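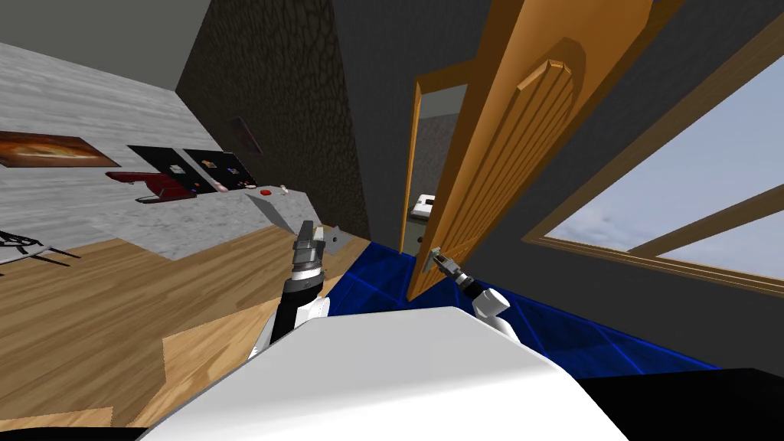 Copy, Paste, Mourn: How Small News Sites Report a Famous Person's Death
Final project report, Media and Society
Malsha Mollah, Dineo Rampersad, Piyumi Begum
Supervisor: Elaine Camargo

1. Why we did this

When a well-known actor or singer dies, hundreds of pages go up within hours. Most of them say they have "the latest" or "everything we know." We doubted that. Our question was how much of what these pages print is new reporting, and how much is one agency story passed from hand to hand with the sentences moved around.

We are not the first to ask this, and we don't claim our answer settles it.

2. What we collected

We followed coverage of one death, that of a television actor, for the first day and a half after the family's statement. We agreed with our supervisor not to name the person in this report, partly out of respect for the family and partly so that people would read the findings and not go looking for the gossip.

Piyumi saved every English-language article that turned up under the actor's name in two search engines. That gave us 745 pages. We threw out video-only pages, dead links, and pages that were the same article on the same site under two addresses. We were left with 302.

Each article was read by two of us. We marked whether it named a source, whether it linked to that source, and whether it held any fact missing from the family's statement and the first agency story. Where we disagreed, Elīna Paju from the year above read the article and decided.

3. What we found

Only 13 of the 302 articles had a fact of their own. By this we mean a phone call to a coroner's office, a quote from a co-worker given to that outlet, or a document nobody else had yet. The rest repeated the statement, the agency story, or each other.

Repeating is not wrong in itself. A local paper with a staff of four can't call a coroner three states away. What bothered us was how the repeating was dressed up. Many pages used the word "confirmed" in the headline when the only confirmation was that another site had said so. One entertainment blog, Clidau, ran the headline "Cause of Death Revealed" at 4:10 p.m. The article under it said the cause had not been released.

We also traced one mistake. An early post gave the wrong age for the actor, off by two years. The site that posted it fixed the number before evening but left no note saying so. Other sites had already copied it, and some still had the wrong age when we checked again in April.

4. Reading the software-written pages

Several sites seemed to use automatic rewriting. We ran our articles through Skillum, a text comparison tool the department pays for, which gives a score for how close two articles are. We are less impressed with it than its brochure is. It scored two plainly copied articles as unrelated after someone had swapped "passed away" for "died" and changed the order of the paragraphs. It also flagged two honest obituaries as copies when all they shared was a long list of the actor's shows.

For that reason we don't give a percentage of "machine-written" articles. Dineo wanted to include one with a warning attached. The other two of us thought people would remember the percentage and forget the warning.

5. What readers said

We put a short survey on the Stanness campus page and got 535 replies. Most people said they could tell a reliable death report from an unreliable one. We then showed them two headlines, one from an agency and one from Clidau, with the names removed, and asked which they trusted more. The Clidau headline won.

This should be read with care. The people who answered chose to answer, nearly all were students, and two headlines is a very small test. Hsu's lecture notes from the first semester, which we used to plan the survey, warn against exactly this kind of question, and we should have listened.

6. Limits

One death, one language, two search engines. Articles that were changed before Piyumi saved them are lost to us. Our test for a "new fact" was strict, and a kinder reader could get a higher number than 13. We don't think it would be much higher.

Our coding sheet and the list of saved pages are with the department office.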